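Tradução e texto sagrado - apontamentos da aula 5

Tempo de leitura: 3 min

Na aula passada ficámos a meio da conversa sobre a Septuaginta, por isso pego já aí. Lembram-se do hebraico "almah", em Isaías 7,14? Quer dizer mulher jovem, e o grego pôs "parthenos", que se lê normalmente como virgem. Uma palavra só, e séculos de discussão! Eu adoro este exemplo (já devem ter reparado), mas peço que não o usem no trabalho, que toda a gente o usa.

Depois há Jerónimo e os "cornos" de Moisés. O verbo em Êxodo 34 vem da raiz q-r-n, a mesma de "qeren", corno, e a Vulgata traduziu "cornuta". Hoje prefere-se dizer que o rosto brilhava. Pensem em toda a escultura que saiu dali!

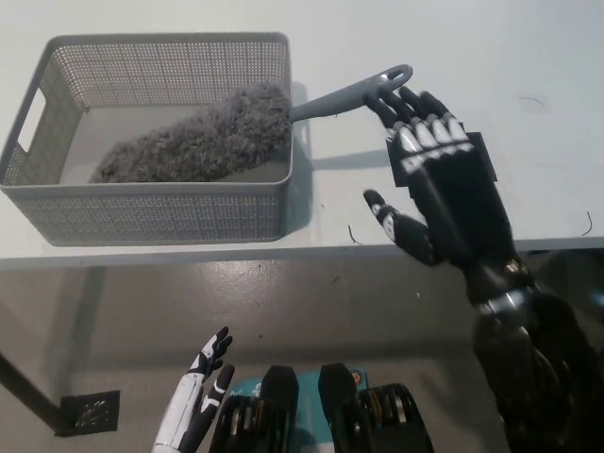

Espanador cinzento num cesto perfurado.

Convém separar duas coisas que nos testes aparecem sempre misturadas: a variante textual (os manuscritos dizem coisas diferentes) e a opção de tradução (o manuscrito diz uma coisa e nós hesitamos na maneira de a passar para português). O caso de "almah" é do segundo tipo. Se no comentário escreverem "erro do copista" a propósito dele, desconto mesmo.
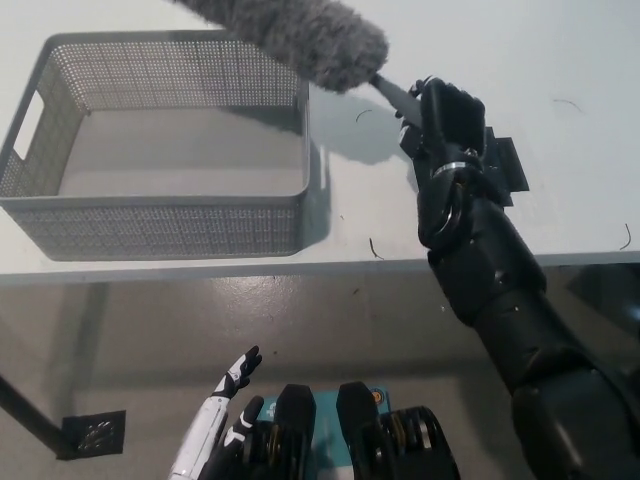

E já que falo de manuscritos - o Códice de Alepo costuma datar-se do século X, com 929 ou 930 como datas mais citadas. É texto massorético, com vogais e acentos, coisa que os rolos de Qumran, mais de 1000 anos mais velhos em muitos casos, não têm. Uma raiz sem vogais deixa-se ler de várias maneiras, e é aí que o tradutor começa a suar.

Para a próxima aula: escolham um versículo do Génesis, comparem três traduções portuguesas e escrevam 100 palavras sobre uma única diferença. Uma só, por favor! Tragam em papel.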